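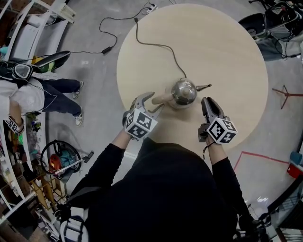 About Ganlow

Ganlow is a small workshop that teaches household tasks to robots, and we've been at it long enough to have burned a few fingers along the way. We were started by Ottavio Russo and Graziella Sartori, who met repairing coffee machines at Edmont and kept talking about kitchens long after they both should have gone home. Most of our work is still about kitchens! Our people do an ordinary job by hand with a pair of grippers, over and over, and the robot arms at our customers' sites learn from those recordings.

If you've come to this page after hearing about the kettle, welcome, and please read on. We would much prefer you got the story from us.

In November an arm we had trained for Farouk, who run a test kitchen for assisted living homes, picked up a full kettle by the handle, lifted it nicely, and then let go. The grip had slipped a little at a time during the lift and the arm never noticed. The kettle hit the counter, the lid came open and hot water went over the side and onto the floor. Remo Lombardi was standing 3 feet away, inside a line he should have been behind (he is the first to say so), and he got a scald on his ankle that took a couple of weeks to heal. He is fine now, and he still makes the tea.

We stopped all work with hot liquids that same afternoon. Tullio Morelli went back through 1112 recordings of kettle lifts, and what he found was a bit embarrassing. Nearly all of them had been made with the kettle empty, or close to it. A person feels the extra weight of a full kettle and squeezes harder without thinking, but our arm had hardly ever been shown that. On top of this, the check that should have caught a slipping handle had been set so loose that it would only trip once the kettle was already on its way down. That setting was ours, and so was the mistake.

So we changed how we do things. Every kettle task is now recorded at several fill levels, always with cold water. The slip check was rebuilt with help from our friends at Gurnov, and a new arm has to get through 400 cold lifts before anyone is allowed to switch a kettle on. Debora Mazza looks after safety full time, and she can stop any session without asking the rest of us first, Ottavio included.

Farouk stayed with us, for which we are more grateful than we can easily say. There are 30 of us these days, and everyone who joins hears the kettle story from Remo in their first week. If you'd like to hear it from him too, or you have a question about how we test, write to Debora through the contact page and she'll be glad to set up a visit.

Page last updated 21 August 2026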